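FOR IMMEDIATE RELEASE

My pilgrim's guide to the Kutow hill chapels is out this week

PLUVAU, November 14, 2019 - I've been boring my friends with this for years, so I'm very happy to bore the rest of you with it too. My new book, The Stairs at Kutow, is out now from Skudov Press, and it covers all seven chapels on the hill, from the little roadside one by the bus stop to the church of Saint Anne at the top.

If you've never been, Kutow is the village just across the river from Pluvau, and the hill behind it has been a place of pilgrimage for 300 years. There are 322 steps from the first chapel to the church door. I've counted them going up and coming down (the numbers didn't match the first time, I was out of breath). In March, for the feast of the Lamps, more than 2000 people make the climb, many of them at night with a candle in a paper cup, and if you ask me it's the loveliest thing you can do in this part of the country for the price of a candle.

The trouble is that most visitors only know the top. They climb, they pray or they take in the view, they come down again and go for soup. The smaller chapels get walked right past, and some of them are wonderful! The third one, the Azevedo chapel, was paid for by a salt merchant of that name whose ship came home when everybody had given it up. His letter of thanks is still in the parish records, spelling mistakes and all, and I've printed the whole thing in the book with a translation by Florêncio Fonseca. The fifth is dedicated to Saint Roch and people still bring their dogs to be blessed there in August. The sixth has no door on its south side, and I give two explanations for that, neither of which I completely trust.
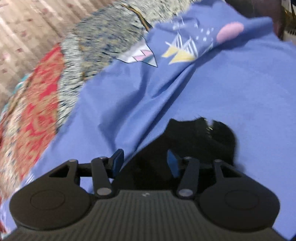

Photo: Wilma Pollock

I should say what kind of book it is. It's small enough for a coat pocket, and each chapel gets its own chapter with the history, the feast day, opening hours, the prayers traditionally said there, and where to sit down. I'm a retired schoolteacher and I have bad knees, so where to sit down was important to me. There's a fold-out map by Lanying Jiang that shows the steps, the ramp on the east side and both drinking fountains. The ramp only goes as far as chapel four at the moment, and the book says so plainly.

Father Mirko Colombo, the parish priest at Saint Anne's, read every chapter before it went to the printer and sent most of them back with notes.

"I came to Kutow thinking I knew the stories," he told me, "and then Nayeli asked me why we ring the bell twice on the feast of the Lamps, and I had to go and look it up. I hope people take the book up with them and stop on the way. The saints lower down the hill are very patient, but they do like company."

We're having a launch at the parish hall in Kutow this Saturday at four in the afternoon. I'll read a bit from the Azevedo chapter, Florêncio will read the merchant's letter in the original, and then anyone who wants to can walk up with us as far as the third chapel before it gets dark. Bring a flashlight and decent shoes. It's free, and there will be coffee and almond cake.

The Stairs at Kutow is on sale at the church shop, at the Pluvau bookstore on the market square, and directly from Skudov Press. Part of the price of every copy sold in the church shop goes toward fixing the roof of chapel two, which leaks right over the altar.

Review copies and interviews: please write to Wilma Pollock at Skudov Press. I'm glad to walk up the hill with any reporter who'd like to see the chapels, mornings are best.

Nayeli Ochoa
Author, The Stairs at Kutow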